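Gearóid Doherty
January
Reading time: 5 minutes

Small Articles, Open Containers: A Further Note on Desk and Bench Storage

The previous entry in this series considered the storage of paper, and proposed that most households retain a great deal more of it than any authority requires. The present entry turns to small upright articles: pens, combs, scissors, paintbrushes, rulers, nail files and the other slender items which, in the absence of a designated place, come to rest in a drawer and are not readily found again.

The matter arose in the course of moving my study from the rear of the house at Satthorpe to the smaller room at the front. The drawers of the old desk were emptied onto a bedsheet and sorted over the course of an afternoon. They yielded 89 writing implements, of which fewer than half would write. They also yielded four combs, a quantity of rubber bands that had perished and adhered to one another, and the spare key to a filing cabinet disposed of before my retirement. It was apparent that the drawers had been functioning as a place of deposit and that very little had ever been withdrawn from them.

The new arrangement dispenses with the top drawer altogether. In its place there are open cups, each assigned to a single category of article. The principles on which they were selected are set out below, in the hope that they may be of use to readers undertaking a similar exercise.

Height

The height of the cup should be determined by the shortest article it is intended to hold. A tall cup will swallow a pencil stub or a pair of nail scissors, and the user will then upend the whole container in order to retrieve it. A short cup, by contrast, will hold a full-length ruler only if it has sufficient weight at the base. I now keep two heights in use and do not mix them. The taller cups are confined to paintbrushes and knitting needles, both of which belong to other members of the household and are administered by them.

Material

Glass jars are inexpensive and permit the contents to be seen, but they are heavy when full and do not survive a fall onto tile. Glazed pottery is handsome and has a tendency to collect grit at the bottom, where a cloth will not reach. Tin is serviceable if the rim has been properly rolled. My preference is for mesh. It is light, it admits air, and dust may be knocked out of it over a bin. The one reservation concerns very fine points, such as compasses and darning needles, which can work their way through the perforations and should be kept in a lidded case.

Two mesh cups were purchased from Mac Giolla, the stationer in the arcade, together with a colour-coded label set which I have since given away. Labels proved unnecessary for containers whose contents stand in plain view.

Combs

Correspondence received after an earlier entry suggests that the comb is a neglected subject. Most combs live flat: in a bathroom drawer, on a window ledge, or in the bottom of a bag. Stored in this manner they gather lint, and the finer teeth may be bent by whatever is placed on top of them. Standing a comb in a cup addresses both difficulties, provided that three conditions are observed.

The comb should be clean before it is put away. Warm water with a little dish soap and an old toothbrush is sufficient, followed by a thorough drying on a towel. It should be placed with the end most often held uppermost, so that it may be withdrawn without the fingers passing over the teeth. And it should not share its cup with pens, whatever the temptation, as ink will find its way between the teeth and from there to the collar.

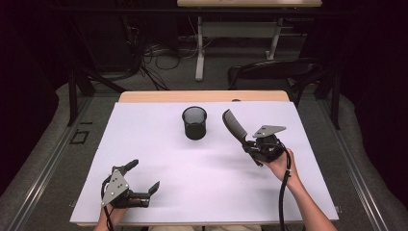

A comb is long in proportion to a short cup, and it will lean. This is acceptable so long as the lean is toward the wall and the cup is not placed at the edge of the surface. Where the cup tips under the weight, a few flat washers laid in the base will correct the balance. I have found 9 to be the right number for mine, though the size of the washer will naturally govern the result.

The surface beneath

Attention should also be given to what the cups stand on. My own desk top measures 600 millimetres from front to back and has a pale wooden finish against which light-coloured articles all but vanish. A sheet of white board, trimmed to fit and laid over the timber, has remedied this at negligible cost. Dropped items are found at once, pencil shavings may be carried to the bin on the board itself, and the finish underneath is spared. It does show every mark - a fair exchange, in my view, for being able to see what one is doing.

The board should be wiped weekly with a damp cloth and lifted from time to time, so that nothing is trapped below it. Readers with adhesive putty in the house are advised against using it to fix the corners. I did so at the Itmont flat some years ago and the landlord's letter on the subject remains in my possession.

Maintenance

An open cup will accept anything that is dropped into it, and the habit of the household is to drop. I therefore empty each one on the first morning of the month, return strays to their proper places and test the pens on the back of an envelope. The exercise takes less time than boiling the kettle. Any pen which fails is discarded that morning and is not granted a further trial.

One matter remains unresolved, namely the storage of scissors. Placed point down they are safe but dull the tip against the base of the cup; placed point up they are a hazard to anyone reaching across the desk. A hook on the side panel has been suggested by my sister and will be tested over the coming weeks. The next entry will deal with string.

Correspondence: Gearóid Doherty, PO Box 1634, Satthorpe | © Gearóid Doherty, all rights reserved | Back to top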